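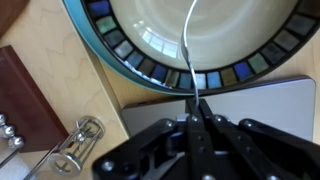 When she began at Ekidton, the operator I am speaking with moved the robot arm with her own hands for six hours of the day. She held a controller, looked at the gripper, and brought it down to a spoon or a cup as slowly as she could. Now the arm makes most of its attempts by its own program, and she sits two meters away with a keyboard. She agreed to tell me how this feels, with the condition that I write only her job, which is lead operator.

Ekidton has its rooms in Gorkow and employs 17 people. The company teaches robot arms to handle the things which people keep on desks and in kitchens, and it sells this knowledge to firms that build machines for homes and care facilities. In May of last year the management bought a scheduling program called Clasow. It decides which task the arm will try next, starts it, and writes down the result. Before that, all of this was done by the operators.

"The first weeks I did not like it," she says. "I had the feeling that somebody took the interesting half of my work and left me the half with the cleaning cloth."

By the cleaning cloth she means the resetting. After an attempt, somebody must put the objects back, and on a different place than before, so that the arm will not learn only one arrangement. A person does it. The operators had always done this between their own attempts, but it was a small pause in the work. With Clasow it became the work itself.

On her busiest day the room made 262 attempts. With the controller, she tells me, she was proud of a day with half as many.

"At the evening I could not say what I had done. I had moved a fork. I had moved it again. My back knew it, but my head was somewhere else. With the controller I was tired too, but I was tired from concentrating, and I slept well."

She went with this to her manager, and I was told by both of them that the conversation was not pleasant. The manager had expected that everybody would be glad to put down the controller, as two of the operators had pain in the wrist from it. Those two were glad. One of them, a man who came to the company from a bakery, told me in the kitchen that he would leave on the same day if the old way came back.

What they agreed at the end was a rotation. Nobody resets for longer than 90 minutes. After this comes a period at the screen, where the operator reviews the attempts that the program has marked as failed and writes what went wrong. The writing was her idea. Clasow can say that the fork was dropped, but it has no word for why.

"It was held too near to the end, or the handle turned in the fingers when it met the edge of a bowl. I see this immediately because I have done it wrong so many times myself. The engineers read my notes now. Before, they read only the numbers."

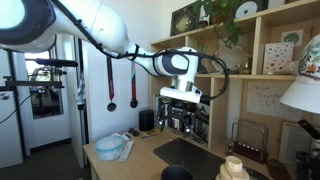

Did anybody lose their job when the program came?

Two temporary contracts were not continued in the summer, and she thinks that one of them would have been continued without Clasow. All the permanent operators stayed. She was offered the position of lead with a raise, and she is open about the fact that this has made her opinion milder.

She is more worried about those who will come later. A new operator today learns the controller for three days, as a kind of emergency skill, and after that uses it maybe once in a week. She herself used it for two years.

"They are careful people and they are quick. But when the arm stops in a strange position, they look at me. They know what the manual says, and they don't yet have the feeling for how much it can bend before it complains. I cannot give them this feeling with a slide presentation."

For this reason she has asked for one morning in the week without Clasow, when everybody drives the arm by hand. The management has said that it will consider it. She asked the first time before Christmas.

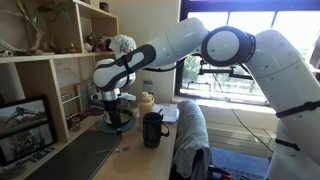
Ornella Sorrentino
Staff writer, work and technology
Feb 24, 2021

I also asked her about the room. I had imagined a factory hall with yellow lines on the floor, and what I found was closer to a study in which someone put a very large machine. She says that it should be so. The customers want an arm that can work among ordinary things, and for the operators it is agreeable to have daylight and a plant.

It has also a disadvantage. In a room like this one forgets to be careful. The rule at Ekidton is that the arm must be paused before any person reaches over the desk, and in the time of the controller the rule kept itself, as the person with the controller was the same who reached. Now the program can begin the next attempt, and so there is a button, and the button must be pressed. She repeats this to new colleagues until they are bored by it.

The next change is already decided. A customer, Amato, wishes to test if the arm can do a part of the resetting alone, putting back the light objects after its own attempts. I expected her to be against this.

"No, please, it can have the resetting," she says. "I would like only that we talk before about what we will do in these hours. The last time we talked after."

She has written a page with proposals and sent it to the management. The weekly morning by hand is on it again, in the first line.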